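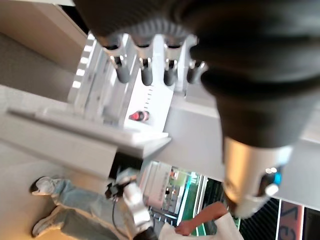 Two stations, one log: a talk with Danang Gunawan of the Skurgate student project

Danang Gunawan keeps the run log for Skurgate, the manipulation project run each summer out of the Pillai teaching lab. The log is a spreadsheet. It has one row per attempt, a column for the operator, a column for the software version and a column for the result, and the result can hold only a pass or a failure code. By the second week of July it had 300 rows.

"A comments field was there at first," Gunawan said. "People wrote things like 'almost' in it. You can't sort on 'almost,' so I took it out."

The project takes students in their second or third year. They work in two groups. One group programs arms at the bench. The other group works on a two-handed robot and a household task: bottles, a counter and a drawer. The groups share the log format, a set of failure codes and a motion library called Fornano, which earlier students wrote and which this year's students maintain.

Gunawan started on the bench side. He described the first part of the course there as calibration and very little else. Each student has to find the offset between the wrist camera and the tool, enter it, move the arm away, bring it back and check the number again. If the second number differs from the first by more than the limit on the work sheet, the student starts over.

"I did it 4 times before I got a value I could keep," he said. "My camera bracket had a loose screw. The math was fine from the first try, but I rewrote the math three times before I put a hex key on the bracket."

He now has new students check the hardware before they open an editor. The check sheet covers fasteners, cable slack through the full range of the wrist, and focus at working distance. Cable slack produces the most entries. A cable that hangs freely in the home position can pull tight when the last joint rotates, and the fault then shows up as a small position error that comes and goes. 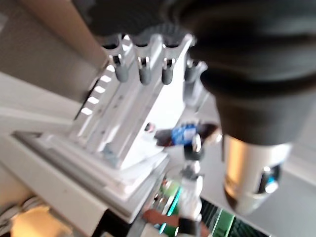 The wrist camera was also the subject of the longest argument of the term. One side wanted to take pictures only when the arm was at rest. The other wanted to use every frame, including those taken in motion, and let the software throw out the bad ones. Gunawan was in the first camp.

"If the arm is moving, the near parts smear, and the edge you want to measure is gone," he said. "You can lower the exposure time, but then you need more light, and more light gives you glare on the metal parts. We went back and forth on this for days. In the end we stop the arm, wait 200 milliseconds, take the image, and go on."

The wait is a fixed number in the Fornano configuration file. Students are free to change it in their own branch. Gunawan said several had tried shorter values and that he had merged none of them so far.

The second group has a different kind of problem. A rigid part held in a known position can be approached the same way every time. A soda bottle is harder. The wall flexes, the contents move, and the center of mass depends on how full the bottle is. An empty bottle and a full one of the same shape need different grip settings, and a hand with several fingers gives more settings to choose from than a student can test by hand.

"We spent too long on finger positions," Gunawan said. "We had a table with a target angle for each joint. It worked for one bottle. Then somebody brought another bottle and we had to make another table."

The group replaced the tables with a closing routine. Each finger moves until its motor current rises past a threshold, then stops and holds. The threshold is set per finger. The thumb has its own value, which was found by trial and is written on a piece of tape on the operator's monitor.

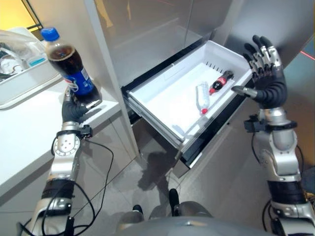
Left hand on the bottle, right hand open, with the drawer pulled out and two more bottles inside.

Drawer work has its own section in the log. The students divide the task into approach, grasp, carry and release, and each step gets a separate code when it fails. Gunawan said that carry was the step he had expected to cause trouble, and that the log pointed to grasp and release. On release, a finger that opens late can drag the bottle with it. The fix in the current version opens the thumb first and moves the wrist back only after all the fingers have reported their positions.

Two-handed holds came later in the course. They were proposed by a student who wanted to pass an object from one hand to the other without putting it down. With both hands in contact, an error in either arm's calibration becomes a force on the object, so the students returned to the bench group's check sheet and ran it on both arms.

"That was the first time the two groups had a reason to sit in the same meeting," Gunawan said. "The bench people had the procedure. We had been treating it as their thing." 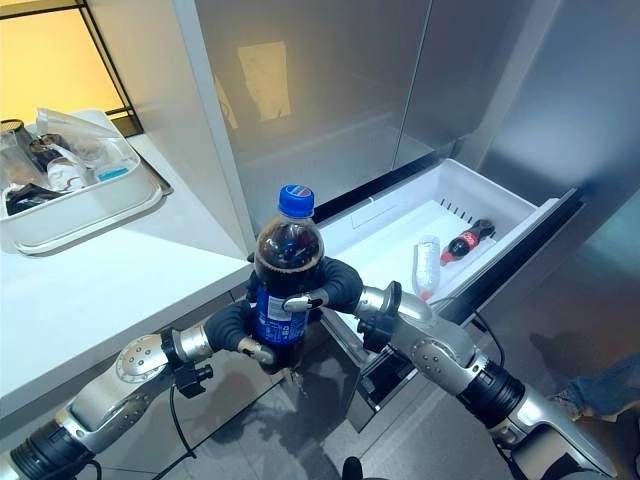

Interview by Efthymia Raptis
26 July 2019

Asked what he would change, Gunawan named the failure codes. There are too many for grasping and too few for perception, he said, and a wrong position estimate is often logged as a bad grasp. He has drafted a revised list. It adds a code for "object not where reported" and merges several finger codes that students were using interchangeably.

He would also move the safety briefing. At present it is given in the first session, before students have seen an arm move at speed. He wants to repeat it at the point where each student first takes the enable switch.

The group is comparing its own closing routine with a commercial control package from Ullex. The comparison uses the same bottles, the same drawer and the same log, with one student running both sets of trials. Gunawan would not give results while the trials were open.

"I have a guess," he said. "There's no column for it."

Write-ups from both groups are due at the end of the course. Each has to include the full log, with failed runs left in, and the version of Fornano that was used. Gunawan is handing the spreadsheet over to a student from the bench group and has asked that the comments field stay out.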